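首页 课程大纲 讲义 作业 上一讲 下一讲

第七讲 采集设备的采购与预算

上一讲末尾有同学问,为什么不先讲算法再讲花钱。因为在座大多数人毕业以后,第一次对一个机器人项目拥有发言权,会是在采购单上签字或者拒绝签字的时候。算法可以重训,合同改起来要费劲得多。

本讲以末端夹爪和手持采集工具为主,机械臂本体只在最后一节提到。课前阅读是 Leilani Quintanilla 给 Warkico 写的那份设备复盘,没读的同学现在听会有些吃力,里面的几张表后面反复要用。

一、先写任务,再看样本册

供应商喜欢从参数讲起:开口行程、夹持力、重复定位精度、采样频率。参数都有用,但它们回答的是供应商想回答的问题。买方该先写一页任务说明,写清楚要抓什么、从哪里抓到哪里、谁来操作、场地是什么样子、什么算做完。写不满一页,说明还没到询价的时候。

Warkico 当初的任务说明只有一句话:"完成生鲜类物品的桌面整理。"Quintanilla 在复盘里花了很大篇幅谈这句话造成的损失。"生鲜"包括什么?带叶的菜算不算?"整理"是分类,是装盘,还是摆整齐?三家来报价,三家各自理解了一遍,报价表放在一起根本没法比。最便宜的一家把任务理解得最窄,采购部门却当它是最会省钱的。

任务说明里应当直接点名物品。水果就写出是哪几种水果,最大的和最小的都要写。桌布、盘子、背景里会不会有杂物,也要写进去。许多人觉得写这些丢脸,像是在写家务清单。请忍一忍。

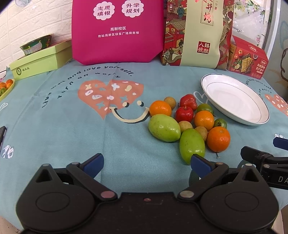

图7-1 桌布上的水果与空盘,手持夹爪,指端为蓝色橡胶垫

二、报价单上有什么,没有什么

拿 Zondumow 和 Hunia 两家的报价格式作对比。Zondumow 的单子很短,主机、夹爪、软件授权、培训,四行。Hunia 的单子有好几页,连收纳箱的内衬都单列。按直觉,短的看着爽快,长的看着像在凑项目。课堂讨论时多数人也选了短的。

我不认为短的那份更诚实。短单子的问题在于,省略掉的东西一样要花钱,只是晚一些、零碎一些,并且多半走不了设备费。下面这些项目,请在任何一份报价单里逐一去找,找不到就发邮件问,问完把回复存档:

指垫和其他易损件的单价、起订量、供货周期
充电器、备用电池、连接线
标定用具,以及重新标定由谁来做
存储介质和数据拷贝所需的工作站
运输和往返维修的运费由谁承担
软件授权到期后已采数据还能不能打开
操作人员培训是一次性的还是换人就要重新付费

最后第二条最容易被忽略,也最让人恼火。Quintanilla 提到过一种专有格式,授权停了以后只能看缩略预览。供应商的说法是"续费即可恢复",说得像在做好事。

软质指垫属于典型的小钱。Hunia 的报价是每盒 200 元,听上去可以忽略。可是一盒里有几片、一片能用多久、两片磨损不一样的时候要不要成对更换,单子上都没有。我问过供应商一片能用多久,得到的回答是"视使用情况而定"。所有东西都视使用情况而定,这句话没有信息量。合理的做法是在试用期自己记,每换一次写一行,试用结束时你手上就有一个对方没有的数。

这里插一句关于颜色和外观。样本册里的指垫很漂亮,展台上的指垫也很漂亮。请要求看一副已经用旧的。对方如果拿不出来,要么是产品太新,要么是没有人真正用过,两种情况都应该反映在你愿意付的价格里。

三、演示不能当证据

我对演示的态度,听过前几讲的同学都知道。演示由卖方选物品、选桌子、选光线、选操作的人,也由卖方决定什么时候停。看演示当然可以,看完别急着写进论证报告。 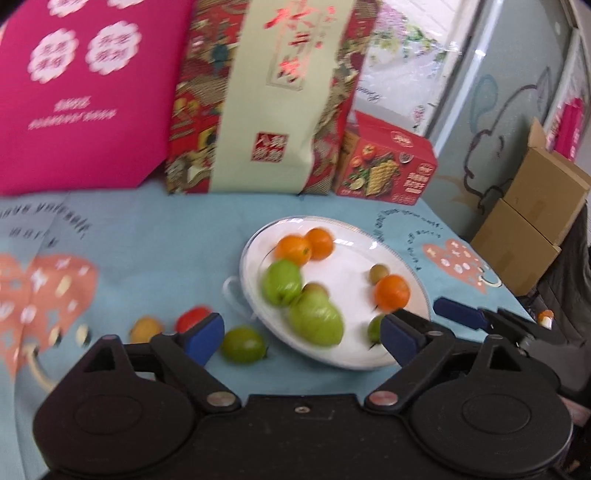
论证报告里最常见的一句套话是"可适应多种尺寸物体"。每次读到这句,我都会问作者两个问题:多种是哪几种,适应是指夹得住还是放得稳。尺寸跨度要由买方来定,并且要定得让对方有点为难。像上图那样,一只盘子里既有很大的浅绿色的梨,也有小得多、像龙眼的褐色果子,盘外的桌布上还散着别的果子,跨度就有了,也还在日常范围之内。同样的东西换成一排大小相同的塑料球,什么夹爪都好看。建议把验收物品清单作为合同附件,并注明由买方在验收当天带来。凡是对此表示"需要回去确认一下"的供应商,请给他们时间确认,同时继续联系别家。

有一点要提醒,图片也好,视频也好,证明不了成功率。一张图里手指张开,对着水果,你既不知道它接下来抓没抓住,也不知道前面试过几次。图能帮你判断的是任务摆成了什么样子,够不够杂,物品之间挨得多近,指端伸不伸得进去。想知道成功率就得自己记次数,连失败和放弃的也记进去。放弃的次数往往不进统计,供应商的说法是"操作员主动重置"。你们以后会经常见到这个词。

Neves 的做法可以参考。他们把演示和试用分成两份文件,由不同的人签字,看过演示的人不参加试用打分。操作上麻烦一些,在小单位未必做得到,但至少可以让打分的人先把分数写下来再讨论。顺序反过来的话,会上声音最大的那个人就替所有人打了分。

四、人工和时间

手持式采集工具最大的卖点是便宜:省掉机械臂,人拿着夹爪直接做动作,数据照样记录下来。这个说法我接受一半。硬件确实便宜了,钱却转移到了人身上。有人要握着它干一整天,有人要摆桌子,有人要在两次采集之间把果子放回去,还有人要回看数据,把不能用的挑出来。这几行在设备预算里找不到位置,于是常常就没有了。

假定项目要求交付 200 小时可用数据。"可用"两个字值多少钱,要看废弃率。废弃率谁都不愿意先报,供应商说取决于操作员,项目组说取决于设备。预算里若按零废弃来算,等于事先替大家撒了一个谎,到年底由写预算的人来圆。我的建议是先做一小批,算出采集时长和可用时长的比值,再拿这个比值去推总人工。没做这一小批之前,人工那一行宁可空着,注明"待试采",也不要填一个像样的数字。

还有物品本身。水果要买,会压坏,会放软,放软以后手感和新鲜时不一样,数据也就跟着变。有人提议全部换仿真水果,一次投入,长期使用。可以换,但请在任务说明里同步改掉"生鲜"两个字。我见过不改的:申请书写真果,采购买假果,报告里只写"水果"。

时间也按这个思路算。报价单写的交货期是设备出门的日子。到货、开箱、装软件、标定、培训,一项一项往后排,真正能开工的日子要晚得多。Warkico 原计划 March 开始采集,到了那时培训还没有排上。复盘里有一页写的是大家在等一根线,读来好笑,当事人大概笑不出来。

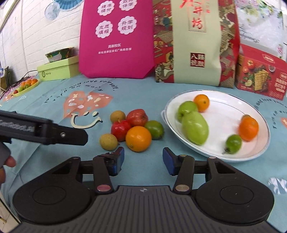

与此相关的是备件策略。多数单位会问要不要买备用机。先别答。先分清哪种故障会让工作全部停下,哪种只是慢一些。指垫坏了,有备件几分钟就能换上;主体坏了要寄回,寄回的时间由对方掌握。双手任务还有一层麻烦,左右两只有一只停了,另一只也就闲着,买的时候按两只付钱,坏的时候按一只坏法计算损失,供应商很少主动提。备用机值不值得买,取决于返修周期写没写进合同。写了并且有违约条款,可以少买;只是口头说"很快",就当没有。

五、验收与付款

付款节点是买方手里仅有的工具,请不要轻易交出去。常见的付款方式是签约付一部分,到货付一部分,验收付尾款。毛病出在"验收"两个字。若合同里写的是"到货后 60 天内未提出书面异议视为验收合格",那么你签的是一个倒计时。对方只要在这段时间里让你忙着装软件,验收就自动通过了。改法也简单,把起算点从到货改成首次成功标定,并由双方签字确认那一天。Zondumow 起初不同意这样改,后来同意了,价格没有变。可见这一条对他们来说一直是可以谈的。

验收当天的安排不要放在 Friday 下午。那时候每个人都想签字。

验收内容建议写成动作,少写指标。把物品从桌布移入盘中,左右手交替,物品由买方指定,过程全部记录,当场导出,并在买方自己的电脑上打开。最后那一步最有用。数据在对方的笔记本上显示正常,与你能不能用是两件事。

六、要不要买

讲到这里才谈要不要买,是故意的。前面几节做下来,有相当一部分项目会发现自己需要的是租,或者借,或者先把任务说明重写一遍。这些结果在立项单位那里都不受欢迎,执行率会难看,预算会被收回。我没有办法替各位解决执行率的问题,只能说,为了执行率买来的设备,第二年还会要求你为它买配件。

至于"先买夹爪,以后再接机械臂"的路线,接口协议、负载、安装法兰都要在第一次采购时问清楚,并要求书面列出已经实际接通过的型号。"理论上支持"一律按不支持处理。手持时由人的手腕承担的角度变化,装到机械臂上以后能不能到达,也要单独验证,不能从手持数据直接推过去。很多方案书在这里画一个箭头,箭头不收费,所以画得都很长。

课堂练习

取 Quintanilla 复盘附表中的原始询价函,改写成一页任务说明。要求点名物品,说明摆放方式,写明谁操作、谁复位、谁检查数据。改完以后与邻座交换,对方扮演供应商,找出其中仍可以被往便宜里理解的句子。

作业

1. 对照第二节的清单检查 Hunia 报价单,列出缺项,并为每个缺项写一封询问邮件。邮件要短,不得使用"烦请酌情"。
2. 为一个双手持夹爪的水果装盘任务编制试采计划,说明记录哪些量、由谁记录、废弃数据如何登记。不要求给出总价。给了总价的,请附上依据。
3. 选做:找一段任意厂家的公开演示视频,写出其中由卖方决定的全部条件。

下一讲讲折旧和报废,请带上本讲的缺项表。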